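Car Makers Should Put the Buttons Back
November 30, 2020

In August I spent a week with a rental, a Clekano sedan with 60 miles on it when I picked it up. It was quiet, it rode well, and the seats were better than the ones in my living room. By the second day I wanted to give it back, and the reason was the heater.

There was no knob for the fan. There was no knob for the temperature either. Both lived on a touch screen in the middle of the dash, one page down from the radio, behind a small picture of a seat with arrows on it. To get the fog off the windshield on a wet morning I had to look away from the road, press the picture, wait for the page to load, find the fan bar, and drag my finger along it. The car hit a patch of rough pavement while I was doing this and I turned the fan off instead of up.

I am not against screens in cars. A map belongs on a screen. So does the backup camera, which has probably saved me two or three bumpers. My complaint is with putting the things a driver uses ten times a day on a flat piece of glass that can't be read by touch.

What a knob does

A knob has a place. After a week in a car you know where it is, and after a month your hand goes there without you. You can feel how far you have turned it. If it has clicks, you can count them with your eyes on the truck ahead. None of this is new thinking. Cars had knobs on the dash in 1933 and the people who drove them did not need a menu to find one.

A screen can change its mind about where things are. The maker sends out an update, and the defroster moves from the left side to the right side. My neighbor has a Boutros wagon that did this to her over the winter. She got into the car one morning and the whole bottom row had been rearranged. There was a message about it, which she could have read if she had not been on her way to work.

The usual arguments

The first argument for the big screen is that buyers like it. I think that's partly true. On the showroom floor a large screen looks like money. You sit in the car for ten minutes with the engine off, you swipe through a few pages, and it all seems easy. The trouble starts later, at night, with gloves on, in traffic. Nobody takes a test drive in sleet if they can help it.

The second argument is voice control. Say "I'm cold" and the car will turn up the heat. In the Clekano this worked when I was alone with the windows up and the radio low. With two kids in the back it turned on the navigation and offered me directions to a bowling alley. Even when it works, it's slower than a knob. I timed it against my own car, which is a 97 pickup with three round dials, and the dials were done before the voice had finished asking me what I wanted.

The third argument is the real one, and that's cost. A screen is going in the car anyway, for the camera and the map. Once it is there, every switch you can move onto it is a switch you don't have to design, mold, wire and test. I understand that. If I were building cars I would be tempted too. But the savings don't seem to reach the buyer. The Clekano I drove was not a cheap car, and its window sticker had a line charging extra for the larger display.

Then there's the repair bill. When the fan switch went in my pickup, I bought a used one from a salvage yard and put it in on a Saturday-type afternoon, with one screwdriver and a radio for company. When a screen goes dark, you lose the radio, the heat, and in some cars the glove box latch, all at once. The part comes from the dealer and has to be matched to the car by a computer that only the dealer has.

Storage went the same way

The screen is not the only place where looks have won out over use. Door pockets have gotten shallow and curved so the panel looks sleek in the brochure. The Clekano had no spot by the driver's feet or under the seat for a spare pair of shoes, something I have carried in every car I've owned. At home, the problem was solved a long time ago with a few boards and some metal legs.

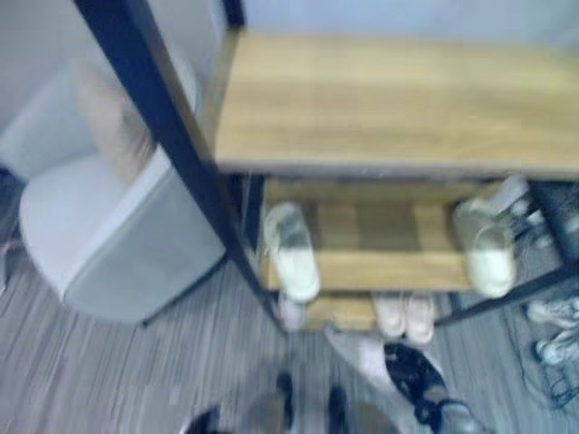 What I would like to see

I don't want to go back to a dashboard with 100 switches on it. Some luxury cars of a few years ago went that way, and finding the seat heater in one of those was its own kind of job. A short list would do. Give me a volume knob, a temperature knob, a fan knob, and one plain button each for the front and rear defrosters. Leave the lights and the wipers on stalks where they have always been. Everything else can go on the screen, and the makers can rearrange it as often as they please.

The Bolurano compact comes close. I drove one at the dealership in Clulthorpe last month. It has a medium-sized screen set high on the dash, and under it a row of three knobs with rubber edges. The salesman seemed a little embarrassed by them. He told me the next version would have a cleaner look, and he said it as if it were good news.

I asked if he could still get me one of the current ones. He had two on the lot, both gray. I would have liked blue, but I'm thinking about it.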